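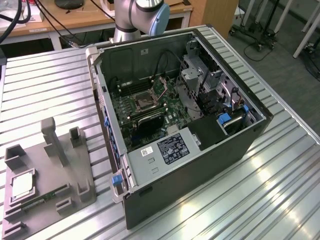
There is a lot of patience involved in teaching a robot to put a computer together, as the people at Hirus will happily tell you over a cup of tea (and then, quite possibly, a second cup). The small workshop in Lollard has spent the winter showing a robot arm how to fit parts into desktop computers, with a person guiding the arm through the job over and over until the software behind it starts to get the idea.

The programme has 4 operators, none of whom had worked with robots before they joined. Two came from a computer repair counter, one used to drive a forklift, and the other had just finished a certificate in electronics at the college in Cunedham. They take turns through the day, and each turn lasts 40 minutes, long enough to find a rhythm and short enough that nobody's shoulders seize up!

There are two ways of doing it. For the bigger movements, such as travelling from the parts tray over to the open computer, an operator takes hold of the arm and simply walks it through the air by hand. For the fiddly bits they sit down at a remote control with a pair of handles and steer the arm from there, watching closely as a memory module comes down towards its slot or a processor is lowered over the socket.

The processor is the part everybody talks about. It has to go down flat and facing the right way, and the little lever beside the socket has to be dealt with gently afterwards. One operator said it took her 33 tries to get a run she was happy to keep, and that she went home that night and did the whole thing again in her sleep. Memory is more forgiving, she said, although it wants a firm push at the end, and learning how firm through a pair of handles is a funny sort of skill to pick up.

Runs that go wrong are kept as well, with a note saying what happened, and the team is rather fond of some of them. A wobbly approach that the operator manages to rescue at the last moment can be every bit as useful to the software as a tidy one, so new starters are told not to worry too much about making a mess of things in their first week.

The work is paid for in part by Ngau, a refurbishing business that takes in old office machines and would dearly like some help with the repetitive end of the job. It hopes to have an arm on its own floor for a trial in July, fitting memory and processors while staff get on with testing and cleaning.

Before then Hirus plans to open the workshop for an evening, starting at 6 pm, so that neighbours can come and have a go on the handles themselves. There are places for 24 people, and names can be left at the front desk in Lollard.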